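Zestside Community Help
Home and Furniture Care

White haze on a wooden dining table after cleaning

Our household has a reddish-brown wooden dining table, purchased in May. Following a change to a concentrated cleaner, a pale haze has developed across the top. The label advises 2 capfuls per bucket. Kindly advise whether the finish is damaged and whether the table must be sanded.

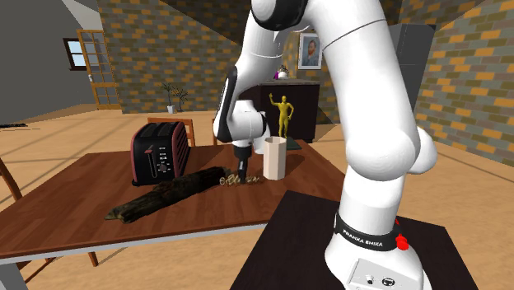
Reply from Bozsik
November 2025

Sanding should not be the first step. A haze of this kind is frequently cleaner residue. The following procedure is recommended:

Wipe the surface with a soft cloth dampened with plain water, then dry it at once.
Allow 60 minutes before judging the result.
Test any further product on the underside first.

Small items should be lifted when moved across the wood, as dragging them may leave fine scratches.
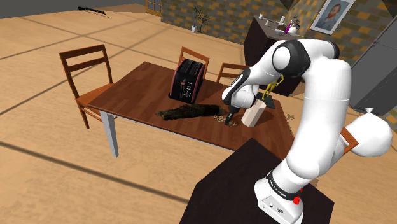

Felt pads are suitable for heavier pieces, and should be replaced when they become flat. If the haze remains after two cleanings, the finish itself may be affected — a refinisher should then be consulted.

Reply from Cultivitz

Use 600 grit. Worked on mine.

Reply from Flolteo

Members are advised against the previous suggestion unless the type of finish is known. Abrasive paper can cut through a thin lacquer in seconds. Please also confirm whether wax was ever applied, as wax requires a different remover.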